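Fórum Música de Baile e Festas > Bandas e repertório
Tópico: Quinteto para baile de outubro, tocar com PA da casa ou levar o nosso?

tomas_arruda escreveu:
Pessoal, ajuda rápida. Temos baile em outubro no salão Bettencourt, 200 pessoas sentadas, jantar e depois dança. Somos acordeão, clarinete, violino, contrabaixo e percussão. A casa oferece PA mas o técnico é deles. O Moataz (clarinete) quer levar tudo nosso, eu nem por isso – da última vez carregámos colunas até às 4 da manhã. Opiniões?

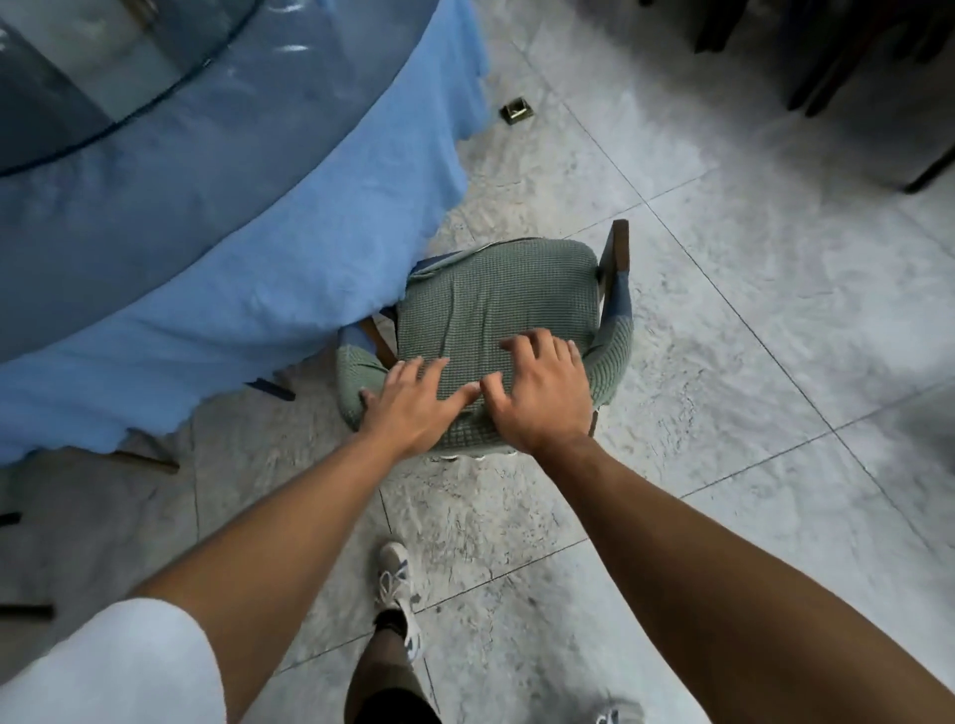
Mesa redonda e cadeira com capa verde

clarinete_moataz escreveu:
Sou o Moataz Salem, o tal. O PA da casa apita nos médios, toquei lá com os Dustholm e o violino não se ouvia. Levar o nosso. Ponto final.

teresa.esteves escreveu:
Discordo. Num salão desses o problema é o eco, não as colunas. Baixem o volume de palco e peçam ensaio de som antes de abrirem as portas. E o repertório? Durante o jantar toquem coisas lentas, valsas, um bolero, nada de polcas a abrir que a malta ainda está na sopa.

Alinhamento que usamos nós, podem copiar:
1. Entrada – valsas e uma doina, sem voz
2. Prato principal – boleros, um tango, volume baixinho

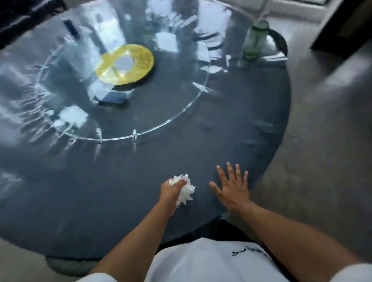
3. Sobremesa – primeira hora, sobe o andamento aos poucos
4. Dança – horas, polcas e freilachs seguidos, sem conversa entre temas

tomas_arruda escreveu:
Boa, isso ajuda imenso. Só o ponto 4 é que me assusta, o nosso acordeonista não aguenta tanto tempo seguido. Lembram-se da festa da Amgate? Acabou de braço dormente.

jayson_ag escreveu:
Metam um intervalo e pronto. Cerca de 4 temas rápidos, depois uma lenta. Também serve para o violino afinar, que com o calor das luzes desafina sempre.

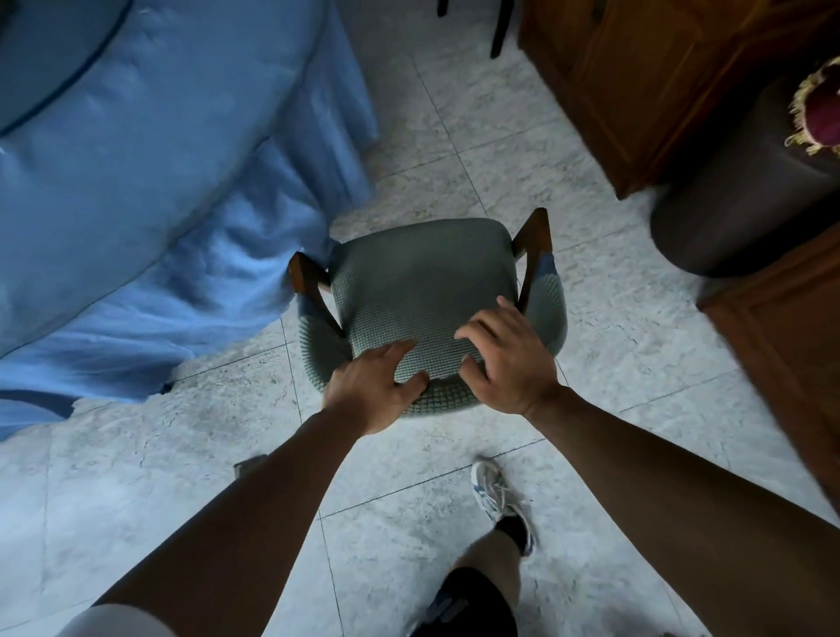

ishbel_l escreveu:
Desculpem entrar a meio. Quanto tempo antes é que convém mandar a lista de temas ao técnico da casa?

teresa.esteves escreveu:
Umas semanas chegam, com o mapa de palco junto. E levem cópia em papel, o mail perde-se sempre.

clarinete_moataz escreveu:
Continuo a dizer que o técnico nem vai ler. Mas ok, aceito compromisso: PA da casa, micros nossos. Os 2 do violino e do clarinete pelo menos, esses nao largo.
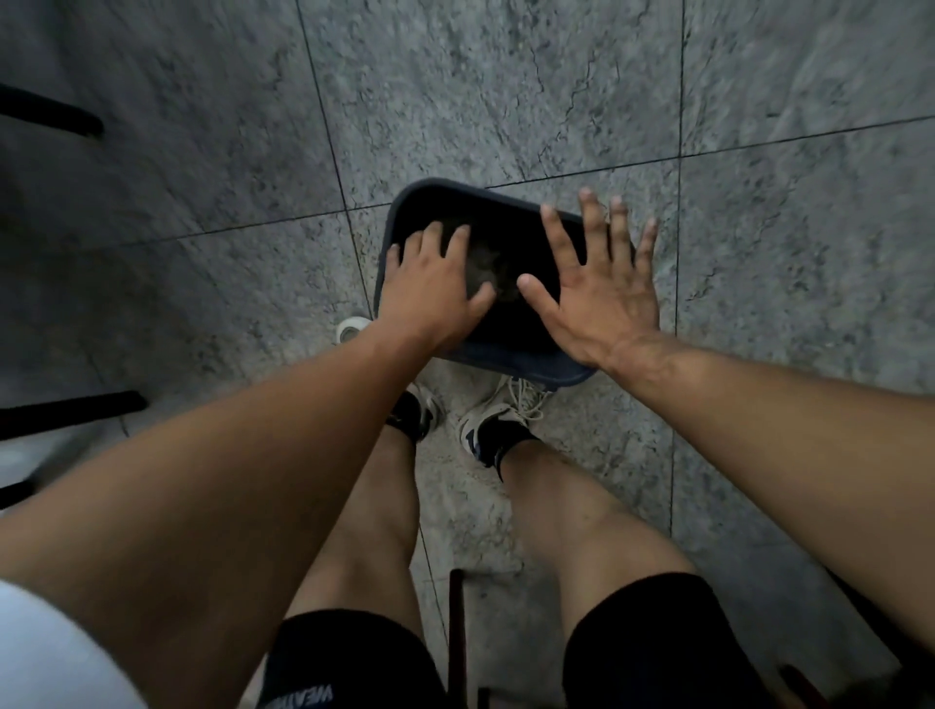
Mãos no tabuleiro azul-escuro

jayson_ag escreveu:
Compromisso razoável. Eu levava também uma DI para o contrabaixo, a da casa pode nem existir.

tomas_arruda escreveu:
Fechado então. Micros nossos, DI nossa, resto deles. Ishbel, se fores ao baile diz qualquer coisa, falta-nos quem cante a última valsa. Moataz, ensaio às 21h, traz as partituras novas e nao te esqueças das palehtas.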